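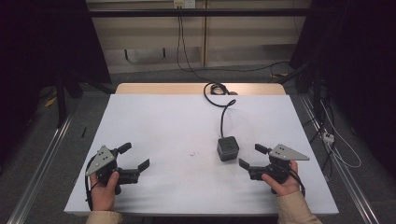 2 min read

Looking after the hand-held gripper station at Himetti

The hand-held gripper station at Himetti is used to record manual tasks for the training of robot arms. Its upkeep falls to a technician of the Troserix project, who spoke to us about the daily work and asked not to be named.

The grippers are handled as a pair. "We set the left one first and match the right to it," the technician said. "If one is changed, both are checked again." Each is opened and closed 20 times before a session, and the readings are compared with those of the day before.

Finger pads are replaced after 1,000 closures, or sooner if the surface has become shiny. The technician considers the interval cautious. "Tranden would let us go further. I prefer to change a pad early than to throw away a morning of recordings."

Cables account for most of the repairs. In July the station lost signal on the left side several times, and the fault was traced to a connector that had worked loose under the weight of its own cable. "You need slack at the wrist, enough for the hand to turn over, and no more. Too much of it drags on the board and you feel it in every movement."

The metal plates on the grippers are checked with a straight edge at the start of the week. A bent plate is sent to the Singhal workshop and is not straightened at the bench. Screws are tightened by hand tool only.

Asked how new operators are trained, the technician described a short course that ends with 200 supervised grasps. Operators also learn to fill in the fault log, which now holds 460 entries. "Most of them are one line. I would like two: what you saw, and what you were doing when you saw it."

A second pair of grippers is expected at the station once spare pads have been delivered.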